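STONCOMBE DONOR REGISTRY
Minutes of the Recruitment and Patient Liaison Meeting
November 11, 2020
Held by video conference

Chair: Ingeborg Kramer

1. Minutes of the October meeting
Approved with one correction. Under item 4, "related donors" should read "unrelated donors."

2. Registry numbers
The register stood at 3152 at the end of October. The office mailed 2000 cheek swab kits over the summer and fall, and nearly 50 percent have come back. The Chair asked that a single reminder letter go to people who have not returned a kit – no telephone calls at this stage.

Nine kits were rejected by the laboratory for missing signatures. The consent form will be reprinted with the signature box on the first page.

3. Wernia campus drive
The in-person drive at Wernia is postponed until the college reopens its halls to outside groups. Students may still request a kit by mail. Kılıçarslan will revise the campus leaflet so that it states the age limits for joining and explains that a donor may withdraw at any time.

4. Courier arrangements
Etia has confirmed that it will continue to carry stem cell collections to the transplant hospitals under the present contract. The meeting noted that two handover forms in October lacked a time of receipt. Etia will be asked to return incomplete forms to the office the same day.

5. Contact between donors and recipients
The present rule allows anonymous letters in the first year after transplant and direct contact after that, if both parties agree in writing. A family had asked for the waiting period to be shortened.
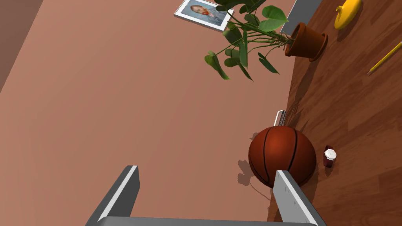

Kılıçarslan was of the opinion that the year should stand, as many recipients are still unwell in the early months and may feel bound to reply. The Chair agreed but wished families to be told of the rule sooner – preferably at the first interview.

Resolved: that the waiting period remain unchanged, and that the rule be added to the family information packet.

6. Other business
The holiday closing dates will be sent out by email.

The meeting adjourned at 4:40 p.m.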